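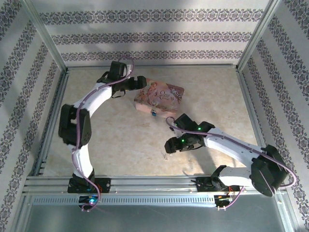

You've missed it, came the voice from the ticket window, and there's no other boat tonight.

I said there had to be. The timetable said 14 minutes. I had my mother's clock under one arm wrapped in a bath towel and my shoes were full of harbour.

Timetable's for summer, the voice said. The shutter came down.

So. Pornham wharf, December, nearly dark. A bench, a light that buzzed, a chocolate machine that had eaten my last coin before I'd even picked. Across the water you could see Zimstead lit up along the hill and I could of pointed to the house. Third row, porch light on. They'd be sitting down about now. My sister would be saying give her ten more minutes and my uncle would be cutting the roast anyway.

I rang. No answer. Rang again - my sister, chewing.

"Where are you?"

"Pornham."

"Still?"

"The bus from Skarnine broke down. Then the other one went the wrong way."

"Have you got the clock?"

Not are you all right. Have you got the clock.

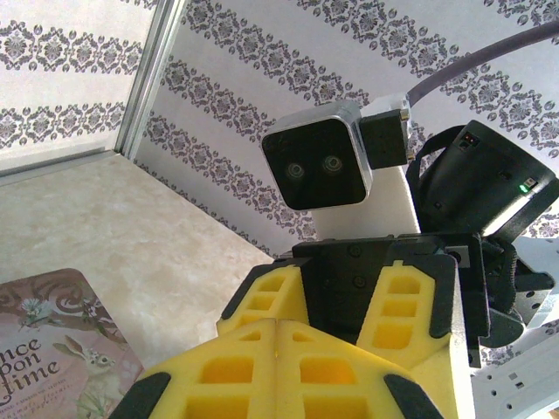 The clock hadn't gone in 16 years. Mum stopped winding it the winter Dad took the job at Danko and didn't come home from it, not dead, just didn't come home, and after that it sat on the piano telling everyone it was twenty to four. I unwrapped a corner of the towel to check the glass. Fine. Should have packed it properly, in foam, that bright yellow sort with the rectangles cut through in rows like the rungs of a ladder. Instead it had a towel with a whale on it. I wound the key a half turn, for something to do. Then another. Nothing. Then a tick.

I nearly dropped it in the drink.

It ticked and I sat there with it on my knees like somebody's baby. The rain got heavier. A fishing boat was coming in past the light, small, low, one lamp, and I was up and running before I'd thought what I would say. 73 dollars in my coat. Everything I had till Friday week, no, the week after. 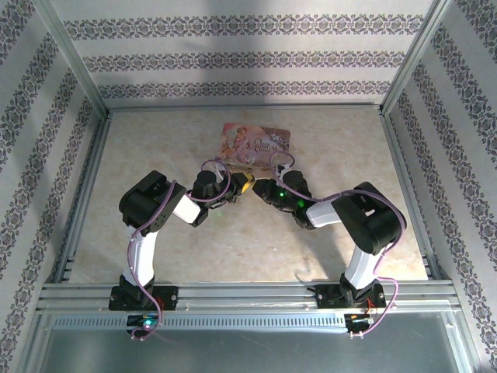 "Zimstead," I shouted. "Can you take me across to Zimstead?"

The man on deck looked at the towel. "What's that ticking?"

"A clock."

"You sure?"

"It's my mother's. She's - it's for after the dinner. We're all going to divide things up."

He thought about it. The engine coughed. Behind him somebody laughed at a radio.

"Two hundred," he said.

"I've got seventy-three."

"And the clock?"

I looked over at the hill. The porch light was still on. It went of while I was looking.

"Just the seventy-three," I said, and he put out his hand for the towel so I could climb down.

Comments (3)

saltbox_girl: the sister!! "Have you got the clock." I have that exact sister

mooringline: Liked it but no skipper would ask 200 for a hop across a harbour. Also you've got "went of" near the end.

teacosy: Does she get there before they've eaten the roast? I need to know. Please do a part two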